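The Winter the Canal Froze

Lorena Saavedra still has the attendance book from the March when ice formed on the irrigation canal behind Navarrete School. She was in her second year of teaching fourth grade there, and the book shows 11 children present on the Tuesday after the freeze. The school had 176 enrolled.

"The buses ran, but the parents kept them home," she says. "Most houses had one gas heater, and that was in the front room. You didn't send a child out from that."

The cold came in late, after the citrus trees had already started to bloom. At Clakard, where her father ran the packing shed, the thermometer by the loading door had read 50 degrees at noon the day before. By supper the wind had turned north, and the men were out lighting smudge pots between the rows. They burned old tires when the oil ran out. The smoke hung over the school for days and got into the books. 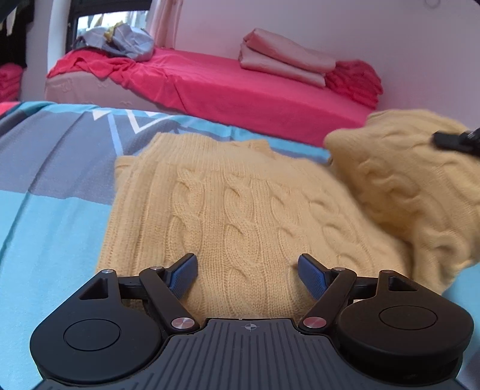 Her father lost the whole Vurna side of the grove. He was 49 and did not replant it. He sold the land two years later and went to work at the hardware store, where he stayed until he retired.

Saavedra taught through it. She and the 11 moved their desks into the cafeteria, next to the ovens, and the cook let them help roll out biscuits – that counted as arithmetic. One boy, whose family picked for the Sinerel growers, told her they would be leaving for Florida early. He was gone by Friday.

"I wrote 'moved' by his name," she says. "I wrote it a lot that month."

The canal was piped underground years ago, and houses stand where the Vurna trees were. A few grapefruit trees came back from the roots in what is now somebody's side yard. The fruit is sour, she says, but the owner lets her pick a bag of it every winter, and she makes marmalade.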